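# Gripper trials, bread week – picture page

Quick page, more shots to come when I get them off the other drive. We're comparing finger pads and controllers for the Notano job. Soft-ish food, odd shapes, into a basket. Written up fast so Treasa has something to look at before the call.
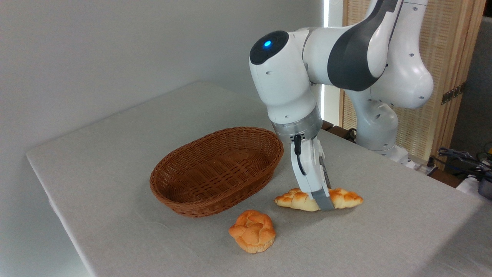 *Braided roll, middle grasp, gray pad on the crust. Basket still empty, knotted bun next.*

Braid is the harder of the two for us. Long, tapered both ends, shiny on top. Grab it off center and it swings. Middle grasp is the only one I'd put in the report so far.

Bun is easier to approach but the lobes fool the depth camera. It keeps picking the high lobe as the center – about half a finger off, every time. Cirilo thinks it's the gloss. I think its the calibration. We'll see.

**Pads**

Gray pads: good on crust, few marks. Harder set from Mac Suibhne: fine on the bun, dents the braid. Not going back to those for bread.

Did 50 picks per pad per shape at the same speed. Gray won on the braid by a lot, pretty much a tie on the bun. Full sheet is in the shared folder, tab 2. Ignore tab 1, old force numbers.

**Controllers**

Diria box vs. the Fladomow one. Same arm, same gripper, same pick script.

Diria – smoother coming down, slower to close. Close command to contact 400 ms.

Fladomow – 292 ms, but a little bounce at contact. You can hear it. Doesn't matter on the bun. On the braid it rolls the thing sideways before the grip settles, and then the place is crooked.

Cirilo turned the gain down on the Fladomow and most of the bounce went away, along with some of the speed. Have not re-timed it yet.

**Cloth**

Leave the cloth on. Bare table gave us glare in the overhead view and the bread slid. Pull it tight before each run, wrinkles show up as edges in the segmentation and we lost most of a morning to that.

**Still to do**

- re-time Fladomow at the low gain
- bun with the camera recalibrated, then we settle the gloss argument
- basket turned the other way, long side toward the arm
- wrist cable: check slack at full rotation, it loops out further than I like
- long run, 1,000 picks, gray pads only. September probaly, if Notano signs off

Treasa Ó Briain has the spare pads, ask her before ordering any. Corrections to me or Cirilo Bautista.

Last edit 6/24/21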